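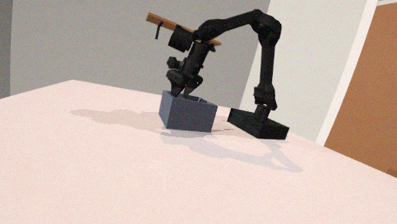 4.2 Perturbed rendering of the placing task

The planner described in Section 4.1 produces a sequence of gripper poses without reference to the camera. The perception module, by contrast, must recover the pose of the open box from a single view, and its errors are passed directly to the controller. To measure how far these errors affect execution, we rendered the placing task in the Laren simulator under varied camera roll, light direction and surface colour, while holding the arm model and its joint limits fixed.

Figure 3. One rendered view used in the perturbation study, with camera roll applied. The gripper is above the open box.

Each condition was run for 100 episodes. An episode began with the arm in its rest configuration and ended when the fingers opened over the box or when the time limit was reached. Half of the episodes used the nominal camera and the other 50 used a camera rolled by a random angle drawn at the start of the episode. The roll was not supplied to the perception module. Two light sources were used throughout, and shadows were left enabled, as early trials in August had shown that the edge detector could mistake a shadow boundary on the tabletop for the lower edge of the box.

Box pose was estimated by the Lilau network, which predicts the four corners of the rim and fits a plane through them. We selected the rim over the side walls for two reasons. The rim remains partly in view during the final descent, and its height is the quantity the controller needs in order to stop the fingers at the correct level. When fewer than three corners were found, the controller kept the last valid estimate and reduced its speed by half.

Under nominal roll, the baseline controller and the proposed controller behaved in much the same way. Under random roll, the baseline completed 73 per cent of the placements it completed at nominal roll. Most of its failures occurred late in the descent, where the hand covers the far side of the rim and the fitted plane begins to tilt. The proposed controller weights each corner by its predicted visibility, and this behaviour was seen less often.

Changes in surface colour had little effect on either controller. Changes in light direction mattered mainly when the arm's own shadow crossed the front wall of the box. We return to this case in Section 5, where the same policies are tested with the Virág motion library in place of our own planner.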